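How a County Keeps Its Old Police Records

A page for young readers from the Boyer County History Room 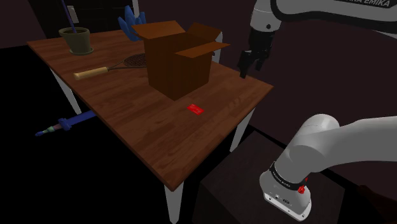

What is a case file?
A case file is a set of papers about one crime or one accident. It holds the notes that deputies wrote, the names of people they talked to, and a list of anything they collected.

Each case gets a number. The number goes on every page, so a page that falls out can be put back. Case 491, for instance, is a stolen boat from the town of Codach. The file has 2 parts: the deputy's report and the court papers.

Who writes the report?
The deputy who answers the call writes it. A good report gives the time, the place, and what was seen or heard. Guesses are left out or marked as guesses. A second officer, often a sergeant, reads the report and signs it.

Where do old files go?
When a case is closed, the file moves to storage. The county has 4000 closed files. Of these, 1032 have been copied onto a computer. The rest are on paper — some typed, some written by hand. Paper lasts longer in a cool, dry room with little light.

Can anyone read them?
Many closed files are open to the public. Some are not. Files about children are kept private, and home addresses may be covered with black ink. To see an open file, a person fills out a request form at the Fastano office and writes the case number on the top line.

Page updated July 8, 2023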